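The Sourdough Ledger, and Other Household Accounts

16 September 2020

I have been keeping track of what I spend on bread. I don't recommend it.

The idea came from a reader in Relham, who wrote to ask whether baking at home had saved any of us a dime since spring. I said I'd look into it, in the tone people use when they have no intention of looking into it, and then I found an old ledger in the drawer with the takeout menus and felt obliged.

Flour first. Back in January a five-pound bag was something I bought twice a year and threw out once, usually after finding something living in it. By April I was driving to the Plostora warehouse store on the far side of the county, where the smallest bag on offer weighed more than my dog. I bought 2 of them. One is still in the hall closet, and we have begun hanging coats around it.

Then there is equipment. A person can bake bread with a bowl and an oven, and people did for a very long time. I have a bowl and an oven. I also now have a cast iron pot, a scale, a set of baskets that leave rings on the dough, a razor blade on a stick, and a thermometer with an alarm that goes off when the loaf is done or when the batteries are low. It makes the same noise for both.

The starter costs nothing, according to everyone who has one. Mine eats twice a day, which is more than the dog does, and every meal means scooping half of it out and finding a use for the scoopings. So we have had pancakes. We have had crackers. We have had something the recipe called flatbread and my family called Tuesday's mistake until I asked them to stop.

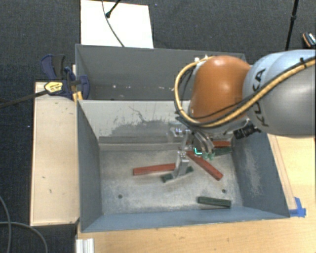 Electricity I had planned to leave out of the ledger, on the grounds that I didn't want to know. But the oven has to run hot for the better part of an hour before the dough goes anywhere near it, and this was happening in July, with the air conditioner laboring in the next room to undo the work. I was paying to heat the kitchen and paying again to cool it. The power company has not sent flowers, though I feel it should.

I have tried to be fair. For the sake of comparison I went back to Makowska, the bakery I gave up in March, and bought the rye. It was very good. The crust broke the way a crust should, and the inside had holes where you would want them instead of one large cave under the roof. It took me the length of a short line to get it. Mine takes until tomorrow.

I ate a good deal of that rye in the car.

Several of you have written in to defend the hobby, and your letters were kinder than my arithmetic. You like the smell. You like having something to do with your hands in the evening that isn't holding a phone. One of you said the kneading was cheaper than a therapist, and I can't argue, except to say that I've been using the no-knead method and may have missed the benefit. Another asked me to mention that rye flour goes stale faster than white and ought to live in the freezer. Mine would, if there were room beside the discard.

A word about the bread machine, too, as three readers brought it up as the sensible middle road. I own one. It's an Osomau, a wedding present, and it makes a tall square loaf with a hole in the bottom where the paddle was. For years we were snobs about it. I got it down last month and made a loaf for the price of the ingredients and the effort of pushing a button, and my family finished it before dinner. They had never finished one of mine. I've put the machine back on its high shelf while I think about that.

Next issue I'd meant to take up tomatoes. I grew some this summer, in a raised bed, with bagged soil and a small fence. Send me your own figures if you have them, and please include the fence.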